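Jesovdale Game Corner: Project Report
Section 3. Backdrop and Table Layout

Our group was asked to plan a small game corner for the student lounge at Norkosbridge. The budget covered paint, wall panels and one table surface, with 2 weeks to settle the layout. We began with the walls, and the board and loose pieces came after that.

For the walls we chose a plaid of diagonal stripes in pastel colors on white. Plain white was the other choice, and it lost the vote in October. The floor of the layout is pale gray with faint veining, close to marble. We wanted a quiet surface under a checkered board, and black and gray squares show up well on it.

The chessboard went down at an angle near the back left. A red block and a small red-and-black warning triangle were used as markers to its right, so that we could judge distances against the walls.
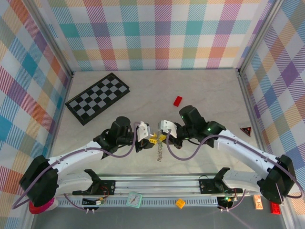

Birthe Vestergaard thought the plaid was too busy for a place where people sit and think, and she asked whether the stripes could stop at the back wall. We discussed this and kept all three walls the same, mainly to avoid ordering a second panel design from Csizmadia.

We then sent a short survey to students in the Paston building and got 17 answers. Most liked the colors. Several wanted the board set square to the wall. Manolis Xenos redrew the plan with a straight board, and both versions are in the appendix.

Still open: lighting, seating, and storage for the chess pieces.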